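Packing tips for a week in the mountains with just a carry-on

I love a ski trip, and I love it even more when I'm not dragging a giant suitcase through the snow to the hotel door! 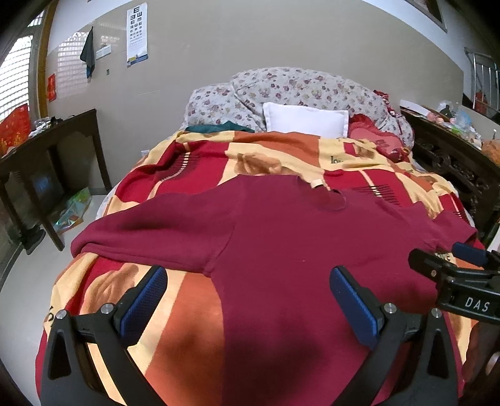 Start two days early

Put everything you think you want on the bed, then take away a third of it. Hotel rooms at ski resorts are warm (often too warm), so you need fewer sweaters than you imagine. One thick one for evenings, one thin one for under your jacket, done.

Fold in thirds, then roll

Lay the top face down, bring the sleeves straight across the back, fold both sides in and roll from the neck. Squeeze the air out as you go. My friend Korkor puts a rubber band on each roll, but I find they stay put if the bag is full enough.

Boots on the plane

Wear your heaviest shoes and stuff your coat pockets - gloves, hat, charger, the lot. Coats don't get weighed on most flights, though do check first. My bag is 35 liters and I've managed seven nights with it twice now.

Drying things in a hotel room

Pack four clothespins and a few yards of thin cord. Roll wet base layers in a bath towel and kneel on it, hard, before you hang them up. Wool socks done this way at 6 p.m. are ready by breakfast! Keep them off the lamp, please.

Lotions and shampoo

Old contact lens cases are brilliant for face cream. Fill them only three quarters full, as they leak at altitude otherwise. Most hotels will have shampoo, so I bring a small bar of soap for washing socks in the sink and leave it at that.

Going home

Keep one big plastic bag flat at the bottom for anything still damp on Sunday. Unpack that one first.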